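Acid sanitiser leaving a chalky film on stainless steel milk cans

Posted by Tincuța Chiriac in Small Dairy and Food Handling, Cleaning and Sanitation

I manage the cheese room of a small goat dairy at Clokcombe, where 12 does are in milk at present. Our equipment is washed by hand and then treated with an acid-based, no-rinse sanitiser. In March we changed from tank water to bore water. The laboratory report gives a total hardness of 571 milligrams per litre, expressed as calcium carbonate.

From that time a dull white film has formed on the inside of the milk cans and along the welds of the vat. It can be felt with a fingernail and does not wipe away with a dry cloth. The sanitiser solution also turns slightly cloudy in the bucket, which it did not do previously.

I should be grateful for advice on the following points. Is the film a residue of the sanitiser, or is it scale from the water? Does the hardness of the water reduce the strength of the solution to the extent that it can no longer be relied upon? Finally, is it acceptable to increase the dose, or would that take us outside the no-rinse conditions on the label?

Dumitrescu

A film of this kind is most commonly milkstone, a deposit in which minerals from the water combine with milk protein left behind after washing. The sanitiser is seldom the whole cause. I would recommend that the washing procedure be examined first, in this order.

Rinse the cans with lukewarm water as soon as they have been emptied. Very hot water at this stage will set the protein on the steel. Wash with an alkaline dairy detergent formulated for hard water, at the temperature stated by its manufacturer, and rinse thoroughly. Follow with an acid descaler intended for dairy equipment and rinse again. Sanitise immediately before the next use and allow the equipment to drain.

The existing deposit will probably need more than one acid wash. Steel wool should not be used on it, as scratches will hold further soil.

With regard to strength, very hard water is usually alkaline and will neutralise part of the acid. Cloudiness is a recognised warning sign with several products of this type – it should not be ignored. Test the pH of the made-up solution with strips and compare the result with the upper limit on the label or technical sheet. If the reading is above that limit, the batch should be discarded. Please do not exceed the maximum no-rinse concentration. Where the correct pH cannot be reached within it, use softer water for this one step.

One further caution: acid products must never be mixed with chlorine-based products, nor used one directly after the other without a full rinse between them.

Ratel

We had the same trouble and now make up our sanitiser with rainwater that has been filtered and boiled. 8 litres does us for the day. No cloudiness since.

Stulalum

I concur with Dumitrescu on the acid wash. In our own dairy it is carried out every 3 days, and daily during the flush of spring milk. I would add that gaskets and lid seals should be removed for cleaning, as deposits behind them are easily missed. A licensed premises should also record any change of water source in its food safety program and confirm with its regulator whether further water testing is required. 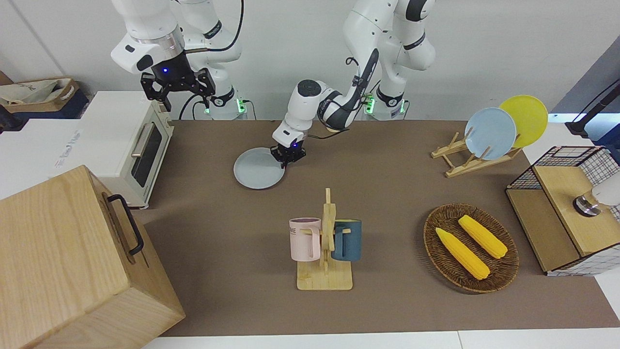
White toaster oven on a brown mat.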